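Jovham Stone Sealer, 40 oz

We love this sealer! It soaks into marble, travertine and limestone and leaves the finish as it was, so a honed counter stays honed and a polished one keeps its shine. One bottle covers up to 200 square feet.
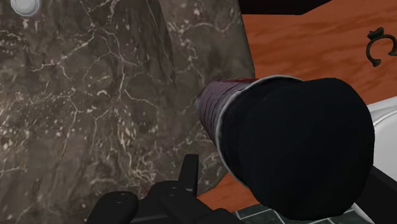

Wipe it on with a soft cloth, wait ten minutes, then buff off whatever is left on the surface. Dark stone can take a second coat (try a hidden corner first). Bülent Bilgin at our Jorbridge shop did his whole kitchen on a Thursday evening and still had half a bottle left!

Also sold in a 128 oz jug.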